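Ticket: Drito board drops off USB when the second servo moves
Opened by: Plandcombe workshop
Status: closed, with reservations

08:10 – Board runs the Plarkura sketch, blinks its light, reports in over serial. First servo sweeps nicely. Second servo twitches once and the port vanishes from the list. Unplug, replug, repeat.

08:40 – Swapped the USB cable. Same result, different colour cable.

09:15 – Reinstalled the driver, which asked for a restart and then asked again. Port still goes the moment servo two gets its first command. Serial output stops after 105 lines every time, so at least it is punctual.

10:05 – Reply from Dehghan support: "Please check the board is plugged in." Checked. It was.

10:30 – Took servo two off and put servo one on its pin. Works. Put servo two on the first pin. Works. Both together, no port. Starting to suspect the power and not the code, after a morning spent rewriting the code.

11:20 – Both servos were fed from the board's 5 V pin, which was fed from the USB port on the workshop PC.
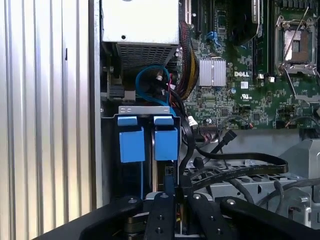
11:45 – Moved the servos to their own 6 V battery pack and left the signal wires where they were. Port stays up. Servos now shake like a wet dog – forgot to join the grounds.

11:52 – Joined the grounds. Shaking stopped.

12:30 – Ran 8 full sweeps on both servos, no dropouts. Put the old cable back and ran another 6, also fine. Apologies to the cable.

Left to do: restore the original sketch, label the battery lead, and ask Dehghan to add a line on servo power to the Drito quick start.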